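Murnstead Angling Club - Members' Site Help
Ticket 494: catch return won't save
Status: open, waiting on member

Reported by Yaroslav Hrynyshyn, June

I fished Brirnthorpe on the evening ticket and tried to put my return in when I got home. I filled in the form for peg 13 with 4 tench and one small perch and pressed Save. The page went back to the top and the weights were blank. No error message. I tried again on my phone with the same result. My return for Taltow earlier in the month went through fine.

Reply from site help, 09:40

Thanks. We can see two part-finished returns under your name, both with the peg and species but no weights. Could you tell us how you typed the weights in? The Brirnthorpe form was changed at the end of May and now has separate boxes for pounds and ounces. Taltow and Lindholm are still on the old form.

Yaroslav Hrynyshyn, 12:15

I put 4-6 in the first box, same as I always do. I didn't see a second box on the phone. On the laptop there is one but it's greyed out. I've cleared the browser history and logged out and in again - no change.
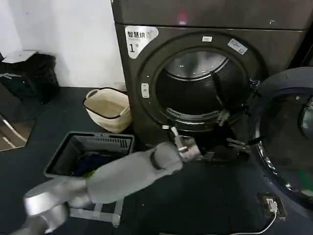
Site help replied at 14:05 that the dash was the cause. The pounds box only takes a whole number, and anything else empties both boxes when the form is saved. The ounces box stays grey until the first one has a number in it.

Steps to try:
Delete both part-finished returns from My Returns.
Open a new Brirnthorpe form and choose the peg.
Enter pounds only, press Tab, then enter ounces.
Save once and wait for the return number.

Yaroslav Hrynyshyn, 18:30

Done on the laptop. Tench all saved, return number 236. The perch was under a pound, so I left pounds empty and it won't let me add ounces. Do I put a nought?

Reply from site help, 18:50

Yes, put 0 in pounds. Let us know if it saves and we'll close this. The missing box on phones has been logged separately.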